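Secondhand desks and tables: what we learned in February

3/19/22

The Lirkbridge furniture exchange took in 71 pieces in February, our busiest month since moving to the Jolton Road building. Most were desks and small tables from the Damgaard offices, which closed their second floor over the winter. We have placed 34 of them with households so far. The rest are in the back room and can be seen during regular hours.

A few notes for anyone planning to donate. Please take the drawers out before you load a desk, and tape the screws to the inside of one drawer in a small bag. We had 11 desks arrive without their hardware, and replacement parts for the older Skelurmont models are hard to find. Tables with folding legs should be tied shut.

White tops show everything, and we get more questions about cleaning them than about anything else. Start with warm water and a drop of dish soap on a soft cloth. For ink, try rubbing alcohol on a cotton ball, first in a corner, and wipe it off with plain water afterward. Skip scouring powder, which dulls the finish and makes the next stain harder to lift. Scratches will not come out with cleaning. We take scratched pieces as long as they stand level.

Pickup within the town limits is still free for up to 2 large items. Call the front desk to get on the list, and leave a number where we can reach you in the morning. 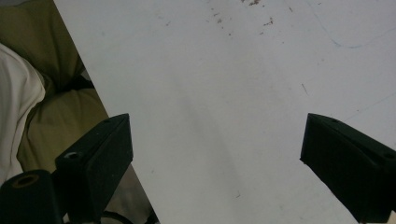 Reply from a reader in Jolton: Rubbing alcohol took the shine off my old painted desk, so I would add a warning for anything that isn't factory finished. Do you still take desks with one drawer missing?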